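Seconde vie pour les tours de bureau

À l'atelier Javside, on ouvre des ordinateurs fixes toute la journée. Les machines arrivent sur palettes, retirées de bureaux, de mairies ou de lycées qui renouvellent leur parc. L'an dernier, l'équipe en a traité 3 228. La plupart sont des tours Dell, et c'est sur ce type de boîtier que les nouveaux apprennent le métier.

Soledad Prieto dirige l'atelier depuis son ouverture. Elle a commencé par la réparation de téléphones, puis s'est tournée vers les postes fixes, plus simples à démonter et plus faciles à revendre. « Un ordinateur de bureau sort souvent d'une entreprise en bon état, explique-t-elle. Il est lent, il a pris la poussière, et on l'a remplacé parce que le contrat se terminait. »

Le travail commence par un dépoussiérage, capot retiré. On relève ensuite les références de l'alimentation et de la carte mère, qui déterminent la suite : tel processeur conviendra, tel autre non. Le ventirad est déposé, l'ancienne pâte thermique nettoyée à l'alcool isopropylique. Vient alors le socket.

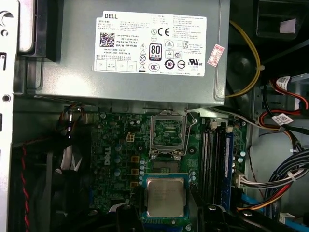
Orhun Güler forme les arrivants à cette étape. Il leur demande de poser l'outil et de regarder les contacts à la lampe, sous plusieurs angles, avant d'approcher quoi que ce soit. Une broche pliée se repère au reflet, qui casse l'alignement. Un redressage à l'aiguille est possible sur une ou deux broches ; au-delà, la carte part au stock de pièces. « On perd une carte mère pour un geste de trop, dit-il. Il vaut mieux passer deux minutes à vérifier. »

Les processeurs de remplacement viennent de Trilent, un grossiste en composants d'occasion, ou des machines jugées irréparables. Ils sont rangés par génération dans des boîtes antistatiques. L'atelier en garde 280 en réserve, un chiffre qui varie peu d'un mois à l'autre - la demande porte toujours sur les mêmes modèles.

La pose se fait sans forcer. Le processeur se tient par les bords, jamais par le dessous. On cherche le repère, on aligne les encoches et on laisse descendre la puce à plat. Si elle ne se place pas d'elle-même, on la relève et on recommence. Le levier n'est rabattu qu'ensuite ; il oppose une résistance qui surprend les débutants.

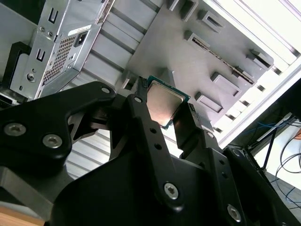 Une fois la pâte appliquée et le ventirad revissé en croix, la tour passe au banc de test. Elle y reste une nuit entière, sous charge. Frøydis Sæther relève les températures le matin et décide de ce qui part à la vente. Les postes qui chauffent trop retournent à l'établi, en général pour un ventirad mal serré.

Les ordinateurs validés sont vendus à des associations et à des particuliers. En juillet, 433 ont quitté l'atelier, dont une partie pour des familles qui s'équipaient avant la rentrée. Javside vient aussi de louer un second local, où l'on pourra stocker jusqu'à 800 tours. Soledad Prieto compte y installer les étagères cet automne et embaucher une personne pour le tri.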